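Grasp planner picks a different finger pose every run on the lying-down can (sim)

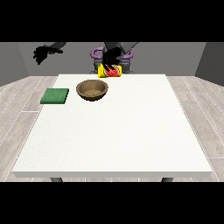
Posted by lachlan_g in Planning and Control, February, 9:42 pm
7 replies

Two-arm setup in simulation, right hand on the can, left hand parked open off to the side. Sponge and bowl are only there as obstacles. Planner is Grolatar with the stock sampler, 2000 candidates per query, and the can is always spawned on its side at the far edge of the table.

Same seed, same spawn pose, and I still get different finger placements. Over 174 runs the top-ranked grasp flipped between two families, one with the fingers over the top and front, one rotated half a turn. The second one usually fails the arm IK. What am I missing?

noemi_l
Is the scorer threaded? If candidates come back in a different order and two of them tie, you get whichever landed first. A cylinder on its side is going to give you a lot of ties.

lachlan_g
Threaded, yes. I'll set it to one worker and rerun.

hokafor
I'd look at the collision mesh first. The can is close to the robot's own body there, so small changes in the torso padding will throw out half the candidates. We had this on Zirkus and it was the self-collision margin.

noemi_l
Padding doesn't change between runs with the same config though. It would give him bad grasps, but the same bad grasps every time.

hokafor
It does change if he regenerates the convex pieces at load. Ours did. The decomposition was not deterministic.

lyle_k
Move the can toward the middle of the table and the problem goes away. Why test at the far edge at all?

lachlan_g
The far edge is where the task puts it. One worker: same grasp every run, so Noemi had it. Harriet, I checked and my convex pieces are cached, but the margin was too big anyway. Dropped it and the rotated family mostly passes IK now.

Still want threads back. One worker takes 7 times as long per query.

mblackwood
Sort by score and then by candidate index before you take the top one. Keep the threads. Akanda has a flag for this but I don't think Grolatar does. I would also run IK before ranking, no point in scoring grasps the arm can't get to.

hokafor
Disagree on the IK first part. With 2000 candidates that's your whole time budget. Score, keep the best couple hundred, then IK.

mblackwood
Depends on the solver. Ours is analytic and it costs almost nothing.

lachlan_g
Mine is numeric, so I'll go with Harriet's order. Index sort is in and the threaded runs match so far. Will post the patch once I've cleaned up the config.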